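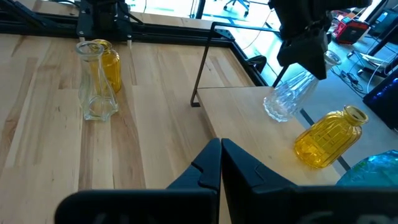 Glas in allen Lagen: stehend, liegend und am Greifer.

Seit September lässt mich eine Frage nicht los: Wann räumt mir endlich eine Maschine die Vasen weg? Ich habe zu Hause ein ganzes Regal davon, und jedes Mal, wenn ich abstaube, schwitze ich Blut und Wasser. Glas ist gemein! Es spiegelt, man schaut hindurch, und wer zu fest zudrückt, hat Scherben in der Hand. Für Kameras ist das fast schlimmer als für uns, denn wo hört eine durchsichtige Karaffe auf und wo fängt der Tisch an? 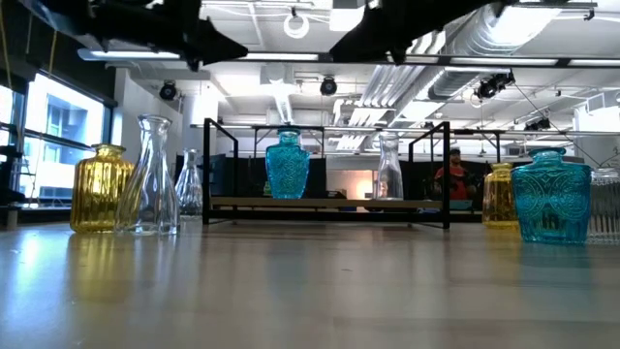 Dazu kommt das Umfeld. Fensterlicht, Deckenlampen, ein Regalbrett, unter dem auch noch etwas stehen kann - genau so sieht es ja in jeder Küche aus. Mein alter Saugroboter Plenby scheitert bis heute an 2 Stuhlbeinen, und der muss nicht einmal greifen.

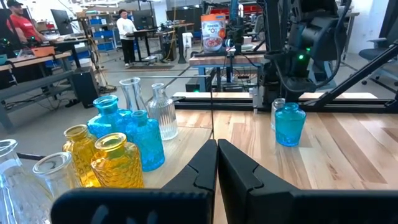 Veröffentlicht im September | Rubrik: Haushalt & Technik | 2 Kommentare

Trotzdem bin ich begeistert, wie weit das inzwischen ist. Gerade die gemusterten Vasen, gelb, blau, türkis, finde ich als Aufgabe großartig, weil jede anders in der Hand liegt. Eine enge Gruppe auseinanderzuziehen, ohne dass etwas klirrt, das kann ich selbst nicht immer (meine schöne Skolness-Vase, ruhe in Frieden). Würde ich heute schon eine Maschine an mein Regal lassen? An die Marmeladengläser sofort. Beim Erbstück von Oma warte ich noch ein bisschen.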